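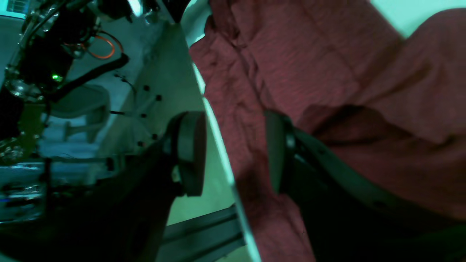
Finger pads at the edge of the test cloth, wrist camera view.

Comparing Two-Finger Grippers on Soft Fabric

Panagiotou Laboratory, Kalodville
Procedure maintained by Themis Spanos
Last revised 26 July 2022

Purpose

This page sets out the procedure used by the laboratory to compare two-finger grippers on loose cloth. It applies to any gripper that can be mounted on the Carkora arm and driven through the Novow controller. Users who wish to test rigid objects should follow the separate procedure for blocks and cylinders.

Cloth is a demanding test object. It does not return to the same shape after each grasp, and a finger that performs well on a box may push fabric away without taking hold of it. The procedure fixes as many conditions as possible so that differences in the results can be traced to the gripper, the pads or the controller settings.

Before you begin

You will need the following:
The arm, with the gripper to be tested already fitted
A wrist camera with a clear view of both finger ends
One test cloth in a single plain color
A light-colored work surface
The trial sheet, either printed or on the laboratory drive

The color of the cloth matters more than its weight. Choose one that stands apart from both the work surface and the fingers. Red has served well with black grippers. Avoid black, dark blue and any patterned fabric.

Confirm that the emergency stop is within reach and that no cable crosses the path of the wrist. Cables should have enough slack for the full range of motion, including the final lift.

Step 1. Set the camera

Open the camera view in the Novow software and move the arm to the ready position. Both finger ends must be visible with the gripper open. If one is hidden, loosen the camera bracket, turn it slightly and tighten it again. It is acceptable for the base of a finger to leave the picture, provided the contact area can be seen.

Lock the exposure once the view is set. Automatic exposure tends to brighten the cloth as the arm approaches and can wash out the work surface, making the edge of the fabric harder to judge. Record the exposure value on the trial sheet and use the same value for every gripper in the comparison.

Step 2. Place the cloth

Shake the cloth out, gather it loosely and lower it onto the marked area. Do not smooth it. The test requires bunched fabric with folds of different heights. Turn the cloth so that one edge lies within reach of the fingers, and leave the surface clear on the open side.

The same person should place the cloth throughout a session. Earlier comparisons showed that operators differ widely in how tightly they gather the fabric, and the difference was large enough to hide the effect of the pads.

Step 3. Approach the edge

Lower the gripper at slow speed until one pad touches the cloth and the other is beside its edge. Stop the arm there. Check the camera view and confirm that the pads face each other across the gap. A pad that has turned or slipped on its mount must be corrected before the trial continues.

Light contact is sufficient. If the fabric begins to travel ahead of the pad, raise the wrist and repeat the approach. Mark the trial sheet with an R for each repeated approach. Repeats do not count as failures, but they are reported alongside the grasp results.

Step 4. Close the fingers

Send the close command and wait 600 milliseconds before moving the arm. The delay allows the finger position reading to settle. Do not shorten it, even for grippers that close quickly. A shorter delay gives an advantage to stiff fingers and makes the results hard to compare with those already on file.

Write down the finger position reported by the controller. A reading equal to the fully closed value means that no fabric was taken, or that the layer was too thin for the gripper to detect. Use the camera view to decide between the two.

Step 5. Inspect the hold
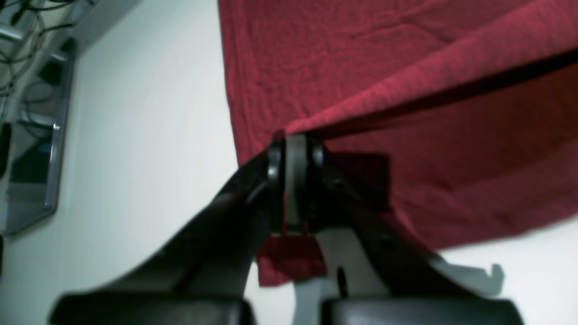

Grasp quality is scored before the final lift, while the arm is at rest. Save one still from the wrist camera and examine the point where the gripper meets the fabric. Look first at how the cloth lies around the contact point, then follow any long fold leading away from it. The dark diagonal line running from the hinge toward the upper right is the kind of fold to record, and the small flap hanging just beneath the hinge should be entered in the column marked "Loose material." A still of this kind does not establish how firmly the cloth is held. That is decided in Step 6.

Use these scores:
0: no fabric between the fingers
1: fabric touched or trapped by one finger only
2: a fold taken, with loose material around the hinge
3: a fold taken cleanly at the finger ends

If the fingers block the contact point, enter the score as "not visible" and continue. Do not estimate.

Step 6. Lift and release

Raise the wrist to the upper position at the standard speed. Hold, then lower and open the fingers. Enter "kept" if the cloth stayed in the gripper for the whole lift, and "lost" in every other case. A partial slip is entered as "kept" with a note.

After release, return the arm to the ready position and place the cloth again as described in Step 2.

Number of trials

Complete 40 trials for each gripper before changing any hardware. When only the pads are being compared, keep the gripper, closing speed and force limit unchanged. When controllers are being compared, leave the pads in place and repeat the full set.

Pads are replaced after 2,000 closing cycles. The count is kept on the card attached to the storage box. A comparison should not be started with pads that will reach the limit partway through.

Reporting results

Report the share of lifts kept, the spread of inspection scores and the number of repeated approaches. These should be shown separately. A combined score was used in the past and was withdrawn the following October after it ranked a gripper with frequent repeats above one that seldom needed them.

The laboratory record now holds 2,493 cloth trials. New entries should be added with the gripper name, pad type, controller version and exposure value completed. Sheets that lack any of these fields will be returned to the operator.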